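Search this site
Type and hit enter

Filed under: Short Fiction, Home & Cleaning

The Upholstery Job

I'd been washing other people's furniture for 14 years when Adjoa Gbeho called me at seven in the morning about a smell.

"It's in the couch," she said. "Or the couch is in it, I can't tell anymore."

Now, I love a smell job. Stains are boring – you look, you spray, you wait. A smell you have to hunt! So I loaded the Janness extractor and two jugs of Sakance rinse and drove over to Bawa Street with the windows down.

Adjoa met me on the steps with a scarf over her nose. Her uncle, Nkrumah Mensah, stood behind her looking like a man who knew something.

"Milk?" I asked him.

"Why would it be milk?" he said, much too fast. 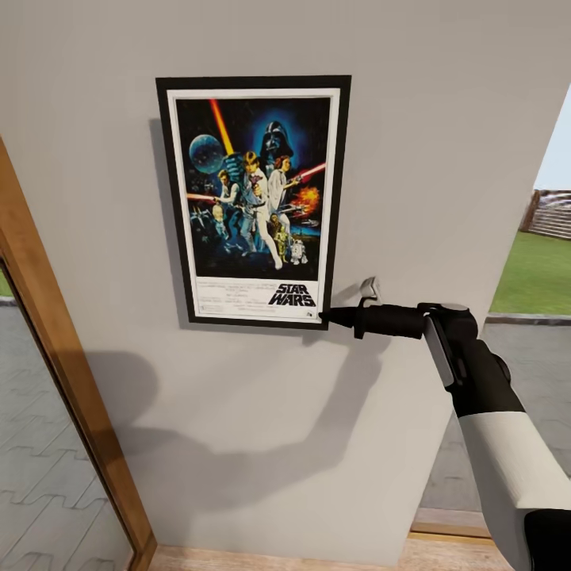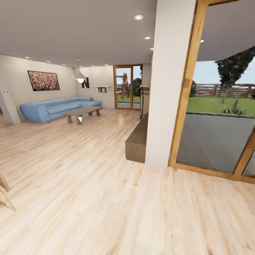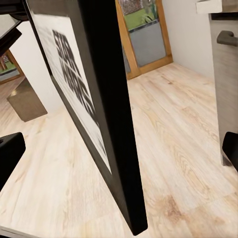
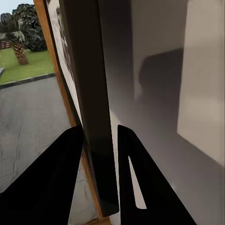 I quoted her $40 a cushion and got down on my knees. I sniffed the arms, I sniffed the skirt, I sniffed places I won't put in writing. Then I unzipped the last cushion and out slid a paper bag, soft as a pear, with one very old fish in it.

Adjoa looked at her uncle. He studied his shoes.

"I was hiding it from the cat," he said.

"We don't have a cat," said Adjoa.

"Well, I didn't know that in May!"

I charged them for the one cushion and left the bag on the porch with him.

Contact | © Skuvenico Stories | Back to top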